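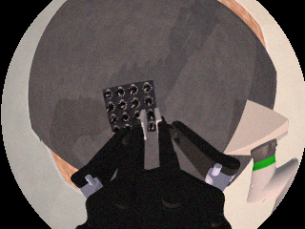 Blog > Side projects > Teleop diary

Posts Projects Parts list About

Fourth night of driving the arm by hand and my thumb hurts

Posted 28 Aug 2024

Quick one tonight, I've got maybe half an hour before I have to be a person again.

Still on the block task. Get the gripper over the block, square up, close, lift, put it down somewhere else on the mat, back off. That's the whole job. A toddler could do it. I've now got 104 saved demos in the sim and I'd happily show anyone perhaps half of them.

The setup, for those who asked after the last post: simulated room, FANUC CRX-5iA, parallel gripper, me on the couch with a controller. Recording goes through Stima, which is the little logging tool I moaned about in the autumn and have since made peace with. It writes out the joint positions, gripper open/close and the camera views, all on one clock. Mostly on one clock. More on that another time.

Things I got wrong this week

Driving off the wrist view only. You feel like a surgeon for ten minutes. Then you notice the fingers sit right over the part of the block you care about, and you've been guessing at the near edge the whole time. I was landing a bit long on demo after demo and didn't spot it until I played them back from the room camera. Now I line up with the wrist view and check height with the other one. Slower, but my misses are smaller.

Also not matching the rotation. The block spawns at a bit of an angle most of the time, and I kept going in straight and letting the fingers shove it round. Works fine! Block ends up gripped! But then what you've taught is shoving. The first policy I trained off those demos did exactly that – barged in, nudged the thing sideways, closed on a corner, went up with nothing. I sat there feeling very judged by my own data.

So new rule, twist first, then down. Wrist rotation is on the left bumper and it's a horrible mapping, will fix it in October when I've got a week off.

And pauses. I stop to think, a lot, usually a hand's width above the block. Stima records all of it. The policy learned to hover there like it had forgotten why it came into the room. I've started trimming out the long idle bits, and for the really bad ones I just bin the demo and go again. If you need to think, think before you press record. (I wrote that on a sticky note. It has fallen behind the couch.)

What helped

Slowing the stick right down for the last bit of the descent. I had one speed for everything, which is mad looking back. Now there's a fine mode on the trigger and my hands have stopped cramping up, apart from the thumb.

Doing them in short runs too. After a dozen or so I get sloppy and start cutting the corner on the approach, and you can see it in the plots, the paths get lazier and lazier. Tea, walk round the block (the other kind), come back.

I tried the Jornerska controller profile that people on the forum rave about. Not for me. The dead zone is huge and the arm sort of lurches when you finally get past it. Back to my own ugly config file, which at least lurches in ways I'm used to.

The view I do my height checks from, arm over the mat and the tray under the fingers:

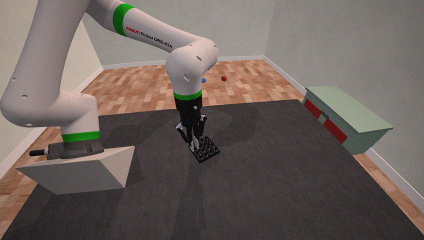
Numbers, such as they are

Last training run went to 2,930 steps before I killed it. Loss was still creeping down but the rollouts weren't getting any better, and the fan noise was getting to me. Out of the batch I watched, 2 were properly clean. Straight in, twist, close, up, down, away. I replayed those more than I'd like to admit. The rest were a mix of corner grabs and hovering.

Two clean ones is two more than last week so I'm calling that progress.

Next I want to redo the older demos from scratch with the twist-first rule and see if the corner grabs go away. If they dont then it's probably the start positions, I've been lazy and kept the arm starting from nearly the same place. Might try Vieira for shuffling the starts, havent read the docs properly yet. And the export to Plarkia is still broken on my end, so please stop emailing me for the files, I'll post them when they open without crashing.

Right, dinner's burning.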